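Two-armed robot takes over part handling at Hurwood bench, staff move to checking

January 8, 2018

HURWOOD - The small parts bench at Drendetel has a new worker on it, and the people who used to sit there are still getting used to where they stand now.

The company, which repairs and refits handheld controls for shops and warehouses, started running a two-armed robot on the bench in October. It does the holding and the placing. People do the sorting before, the checking after, and pretty much everything that goes wrong in between.

No layoffs, the company says. 70 people on the payroll before, 70 now. But job titles have changed for 5 of them, and so have the hours. The old bench ran two shifts. The new one runs a single long one, with a short handover at lunch, and the late shift is gone. So is the late shift bonus. That last bit has been the sore point.

Drendetel bought the setup through Clallico, an installer out of Mazandarani Park, on a lease. Neither would give the price. Clallico staff were on site for the first six weeks and still come by when a job changes over.

What the job is, in short: small housings come in from the field, dirty or cracked or just dead. Somebody opens them up, cleans them, sets them out. The arms pick up a housing, one hold and one work, and turn it so the inside can be got at. Then it goes to a person with a magnifier and a test lead. Pass or fail. Fails go back around.

Before October all of that was done by hand, same person start to finish. A good bench hand could do the lot without looking up. Sore thumbs and sore wrists were the standing complaint, it was in the safety minutes nearly every month, and the company says that is the main reason it went looking for a machine at all.

Wrist complaints are down, according to the plant's own log. Neck complaints are up a little, which the safety rep puts down to the screens. The checking stations are getting new monitor stands, date not set.

The arms are not fast. Anyone who has walked past expecting a blur will be let down. They come in from each side of a white table, over a yellow foam board, and go at one little black part with the fingers of both grippers.
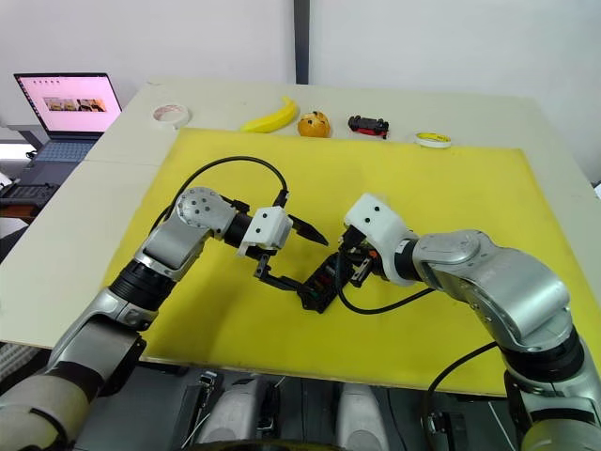
Slow is fine by me, one of the former bench hands wrote in to say after we ran a notice on the changeover last week, what bothers me is I used to finish a thing and now I only look at it. The letter went on for two pages. The writer did the bench job for six years, and says the pay is the same by the hour and the work is easier on the hands, no argument there. But checking all day is a differnt kind of tired, the letter says, and there should be a swap every couple of hours so nobody is stuck on one station. Also wants the late bonus back, or some of it.

The swap idea may get somewhere. Drendetel says it is trying a rotation this month, sorting in the morning, checking in the afternoon, with two people at a time trained to run the arms. Training is four half days, paid. So far more have signed up than there are places for.

Running the arms mostly means setting up a new part. Housings change by model, and each new one has to be shown to the system, tried, adjusted, tried again. Company says that takes a morning if it goes well. Staff we spoke to at the gate said a day, more like. One said the trick is in how the part gets laid down to begin with, and that the old hands are better at it than the installer's people becuase they know which way a thing wants to roll.

That knowledge is now going on paper. Bench hands have been asked to write up setup notes for each model, what to watch for, where the cracks tend to be. Some are glad to be asked. Others would like to know if there is any money in it, and the company says that is "under discussion."

The union local has asked for three things in writing: no cuts tied to the machine through the end of the lease, the rotation made permanent if the trial holds up, and a say before a second pair of arms goes in. Drendetel has agreed to the first. It has not answered on the others.

A second pair is not on order, a company statement said, though floor space next to the bench has been cleared and taped off. Asked what the space was for, the company said storage.

Next meeting between the two sides is set for later this month, upstairs canteen. Staff only.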